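1/ I promised to write about the alternator belt on my old Kemora van, so I do it now in some short posts. It squealed every morning since October, always for the first minute after start.

2/ First I bought the cheap belt from Rivia. Same number of ribs, but a little too long, and the tensioner was already at the end of its travel. I should have measured the old one before I ordered.

3/ The second belt came from Lemel and has the correct length. The squeal was still there - only quieter. So the belt was not the whole problem.

4/ Waltraud Widmer, who knows these engines much better than me, told me to put a straight edge across the pulleys. The alternator pulley stood almost 3 mm too far forward. Somebody before me had fitted the wrong spacer.
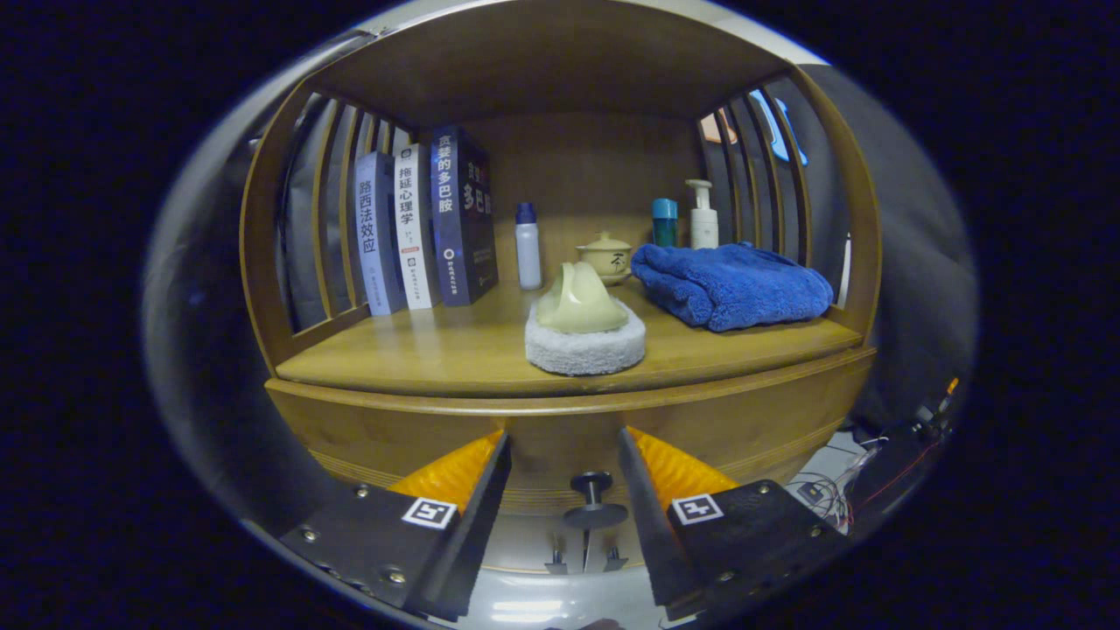 *Books on the shelf, 拖延心理学 among them.*

5/ The right spacer is from Plattner, part 323. I paid 115 for the set with bracket and new bolts. It is not cheap for such small pieces, but I did not find them sold separately.

6/ For fitting: disconnect the battery first. Then loosen the tensioner, take off the belt and remove the lower bolt before the upper one. My lower bolt was very tight and I needed penetrating oil and one night of waiting.

7/ There are four bolts in the set, but my bracket uses only three. I asked Plattner and they answered that the last one is for the version with air conditioning.

8/ Now it starts without noise, also in the rain. I will check the tension again after the next long drive. If you have the same van and the old bracket, please write me which spacer you found in it.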